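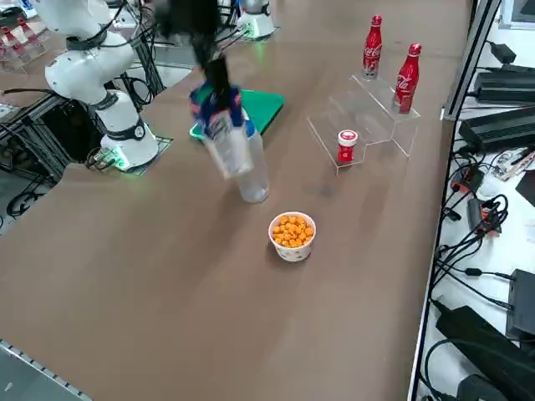

Skulberg, December 11, 2024

Ticket 211: online entry for the Avgate Coast Swim and Paddle
Status: open, waiting on the payment people

Hello again everyone, and thank you so much for being patient with us. Several of you wrote in to say that the entry form takes you all the way to the last page, swallows your card details and then drops you back at the start with an empty basket (very annoying, I know, I did it myself with a cup of tea going cold beside me).

What we know so far: 43 entries are stuck as "pending", nearly all of them for the Wuyts paddle leg. The short swim at Bukia goes through fine. The form was last changed in August, when we added the relay teams, and I do wonder whether the old age groups got muddled then.

Tried: clearing the basket, a different browser, switching relay teams off. The first 2 did nothing. With relays off, six test entries went straight through, hooray!

If yours says pending, please don't pay again. Your place is held at the early price, and I'll write to each of you once the relay page is mended.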